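Recording breakfast demos for Prollton – quick guide

Short version of what we do on the kitchen table. Assumes the arm is already homed and the hand calibrated. If not, go do that first.

1. Paper and tape. Fresh brown paper, pulled tight. Blue tape for the grid. Doesn't have to be perfect, but don't move the strips halfway thru a batch. The grid is for you, so you can put stuff back in the same cell.

2. Props. Board, plate, tray, towel. Bread on the board, near enough for the fingers to reach without the wrist folding over. Write down the layout before the first take, not after.

3. Dry run. Two slow passes with recording off. Watch the fingertips at the crust. Too low and they drag on the board, too high and you close on nothing.

4. Record. One task per episode. Start from rest, reach, grasp, move, release, back to rest. Hold still a second at both ends – makes trimming way easier.

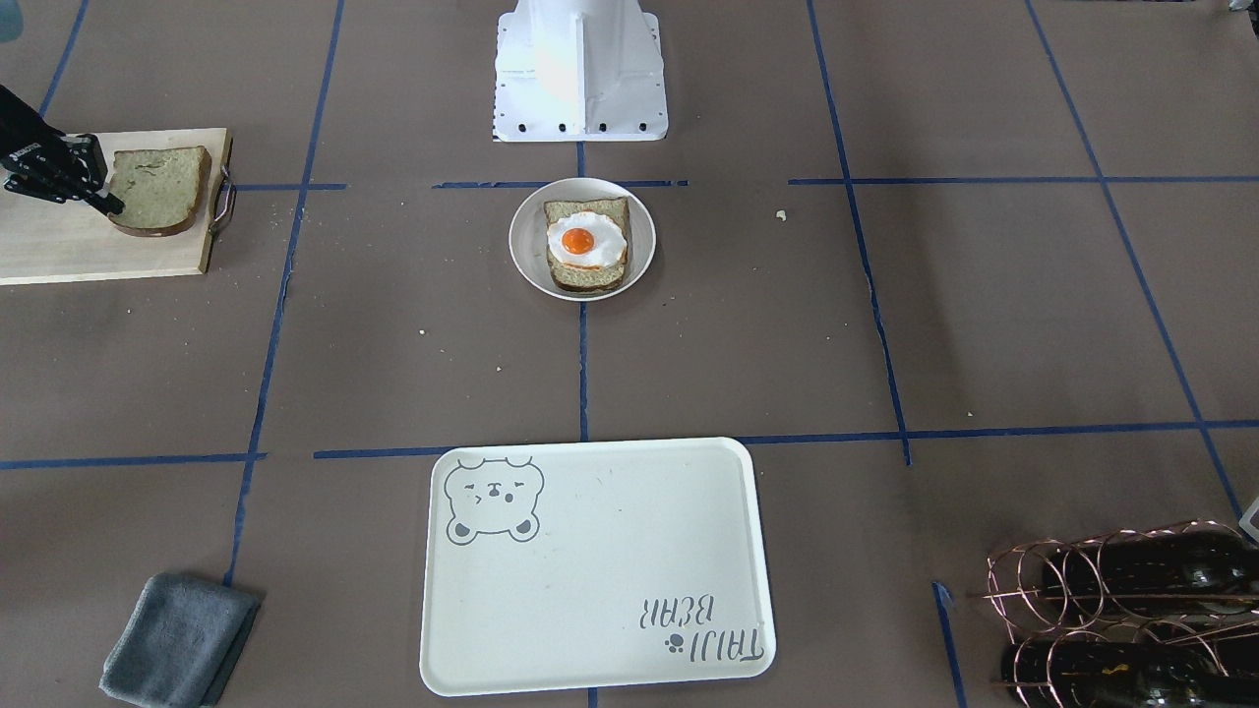

5. Shift things between takes. Small changes: turn the slice a bit, slide the plate half a cell. After 19 episodes swap the layout completely. We kept one layout all through February and the policy basically memorized the table.

6. Label right away. Success, fail or partial. Keep the fails, but tag them. Partial means the object moved but ended up in the wrong cell. Stefaniia Panasiuk wrote the tag list, it's in the Pasichnyk folder. Use her spelling exactly, the loader is picky.

7. Check 3 episodes per batch. Play them back at full speed. Look for dropped frames and for the operators sleeve over the food.

A full batch takes roughly 6 hours with breaks. Crumbs: brush them off at layout changes, leave them otherwise. A bit of mess in the data is fine.

Uploads go to Prometti, same folder names as before. Don't rename anything after upload.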